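Products > Humanoid Platforms > Wosura Upper and Lower Body Cable Kit

Tagged: Cable management, Retrofit kits, Service

4 min read

The Wosura cable kit is a set of clamps, brackets, arm bands and pre-cut cable lengths for full-size humanoid robots. It is sold by Ellham as parts only, or fitted at our shop. It was designed for teams who add their own sensors, wrist tools or grippers and end up with more wiring than the robot was built to carry.

Most humanoids leave the factory with their internal wiring well protected. The trouble starts with whatever gets added afterward. A wrist camera needs a data line and power. A tool changer needs another pair. The usual fix is zip ties and tape, and it holds until an elbow goes to full extension and pulls a connector out of its socket.

What's in the box

Two wide elastic arm bands per arm, black, hook-and-loop closure
Wrist brackets, left and right, with mounting hardware
Leg clips with short tether wires
Hip strap set
Flexible data cable, four lengths
Power cable, two lengths, with locking connectors
Spare fasteners and a hex driver
Printed routing guide

The bands fit over the arm housings and need no drilling. The brackets use the existing screw positions on supported models. If your robot isn't on the supported list, send us the spacing of the wrist holes and we can tell you whether the Trusell adapter plate will work. The plate costs extra and ships separately.

Routing

Cables run along the outside of the limb and are held at the segments, never across a joint under tension. Each joint gets a service loop. The routing guide gives a loop length for each one, and the lengths look too generous when the robot is standing still. Leave them alone. Horacio Urrutia, who runs our bench, cycled a shoulder and elbow set 1000 times with the loops at guide length and then again with the loops cut short. The short set lost a connector at cycle 231.

Slack is a tradeoff, and buyers should know that going in. A loose loop can catch on a chair back or a shelf edge. If your robot works in tight spaces, order the sleeve option, which bundles the loop and keeps it closer to the arm. Sleeved loops are stiffer, so allow some extra time to retune the arm after fitting.

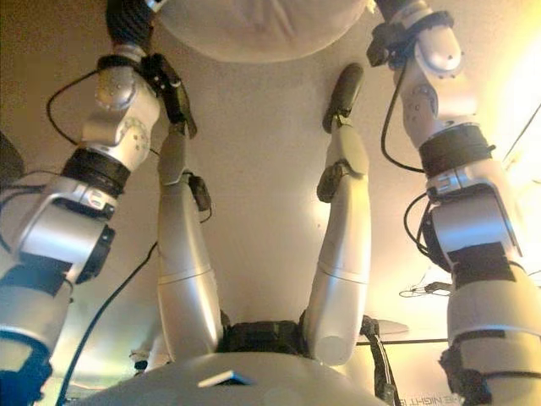 Fitting takes one person most of a day the first time. We recommend doing the arms first and powering up to check range of motion before moving on to the hips and legs. The hip straps are the slow part. Access is poor on nearly every model, and the straps have to lie flat or they will work loose.

Price and lead time

Parts only: $400
Sleeve option: $80
Shop fitting: by quote

Parts ship from stock. Shop fitting is booked through Magdalini Stefanou in the service office, and robots should arrive with batteries removed and any custom tools listed on the intake form. Orders for fitting before the December shutdown need to be in by the end of November.

Known limits

The kit is not rated for outdoor use or washdown. The bands will stretch over time and should be replaced when they no longer grip the housing. Power cables are sized for small accessories only and should not be used to feed a second battery or a vacuum pump. For heavier loads, see the Rondonuwu power harness, which uses the same clips.

Routing guide last revised 9/26/22. Earlier printed copies show the wrong loop length for the left wrist, and we will mail a replacement on request.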